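Spring on the Vulach Ridge

Well, friends, the snow is finally pulling back from the lower half of the Vulach trail, and those of us who have been staring at our boots all winter are very glad of it! We plan to open the season in April with the long walk from Hudlow up to the saddle, which takes almost 7 hours if you stop for lunch (and we always stop for lunch). The last 100 feet are a bit of a scramble – hands out of pockets, please – but the rock is solid and the holds are big.

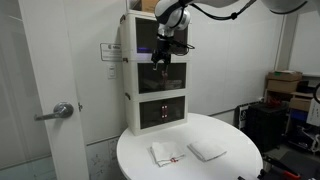

Do I need my own rope for the scramble?

Bring a helmet and a harness if you have them, and the club will carry two ropes for anyone who would like one on the way down.

We'll meet at the Flirkileo parking lot, by the old gate, and share cars from there, as the road gets narrow and muddy past the bridge. Pack a warm layer even if the valley feels like summer, because the wind up on that saddle has surprised me more than once.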